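Tea table returns to the Ngubane community room

The weekly tea table at the Ngubane community room is open again after a break that started in May. It was announced on August 8, 2024 by Shireen Hlongwane, who looks after the room bookings. Everybody is welcome, and it is not necessary to be a member.

The tea table was closed while the kitchen next door received a new sink and new taps. The work cost $3055, and $1000 of this came from the spring book sale. The rest was paid from the room's own savings.

Most of the dishes are given by neighbours, so the plates and glasses do not match. Perrine Aubert, who organizes the table this year, says that she prefers it like this. "At my grandmother's home also we had every plate in a different colour," she said. "People choose their favourite and they look for it again the next time."

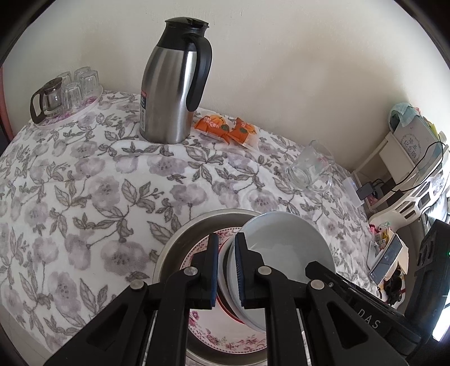

Plates, tea glasses and a steel carafe on the flowered tablecloth.

The tea is free. Guests can bring a cake or some biscuits to share, but please write the ingredients on a small paper, as several regular guests have allergies. Children may come together with an adult.

Ms. Aubert is still searching for small dessert plates and for one more teapot. Chipped glasses cannot be accepted. Donations can be left at the front desk in a box marked with the name of the tea table.

The room has place for 112 persons when the chairs are in rows, but for tea the tables are set for smaller groups. Groups of more than 10 are asked to tell Pieter Mnguni at the desk one day before they come.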